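Office desktop shuts off with no warning, Plisen says bad power strip, I'm not convinced

Ticket status: open, waiting on customer
Opened: November 28, 2020
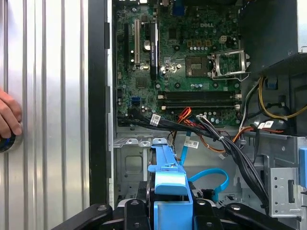
Problem as reported

Dell tower in the back office cuts out. No blue screen, no shutdown message, the fan just stops and the monitor goes to "no signal." It used to be once a week. Now it's most afternoons. The office runs on a Justgate strip with surge protection, and the desk lamp and the label printer on the same strip stay on when the computer drops.

First reply from Plisen support said to replace the strip. I would like somebody to explain how a bad strip kills one outlet in six and leaves a lamp burning two inches away. I'm not saying it can't happen. I'm saying I'd want to see it before I spend money.

What was tried, in order

1. Moved the computer to a different outlet on the same strip. Cut out the next afternoon.

2. Swapped the power cord for the one from the old monitor. No change. Plisen asked whether the cord was "rated." It's a normal cord with the rating molded into the plug, same as the first one.

3. Plugged the computer straight into the wall. Ran two full days with no trouble. Plisen closed the ticket at this point and marked it solved. I reopened it. Two days proves very little with a fault that used to wait a week.

4. Third day on the wall, it cut out. So much for the strip.

5. Checked the event log. It has the usual Kernel-Power 41 entry after each cutout, which only says Windows came back up without having shut down properly. I knew that. I was in the room. The number to watch is supposed to be the bugcheck code, and it's 0 every time, so Windows didn't crash first.

6. Installed the Grerby monitoring tool because support insisted. It reported a "power health score" of 615. Out of what? The help page doesn't say. After a reboot the score was 1,161, with nothing touched. Uninstalled it.

7. Borrowed a plug-in meter and left it at the wall for a week. Voltage looked steady whenever I checked, and the meter keeps a low reading, which never dipped enough to worry about. I know these meters miss short dips. Still, the lamp didn't flicker either.

Reply from Plisen, second level

They now think it's the building wiring and suggest a battery backup, the Kawaguchi model they happen to sell. They say it would "rule out the supply side." It would, but so would running the computer at my house for a few days, and that costs nothing.

My reply

Please don't close this again. I have three questions and would like them answered by someone who has read the list.

Why would building wiring take out only the computer? The copier next door is on the same breaker and draws far more.

Is there any reason not to suspect the power supply inside the machine? It has never been replaced. Nobody on your end has mentioned it once.

If I buy the battery backup and the cutouts continue, do you take it back? Your returns page says opened batteries are final sale.

Update

Took it home. It cut out on the second evening, on a different circuit in a different town. I consider the office wiring and the strip cleared, and I'd like that written on the ticket so I don't have to argue it with the next person.

Plisen has agreed to send a replacement power supply on loan. The tracking page says 10 business days. I asked whether that figure was real, given that the last part was promised in February and got lost in the warehouse for a while. No answer to that yet.

Left to do

Fit the loaner, run it on the original Justgate strip in the original outlet, and leave it at least three weeks before anyone uses the word "solved." If it still drops, the next suspects are the front power button and its lead, then the board. Case number for anyone joining in is 1,516, and the first two replies under it can be skipped.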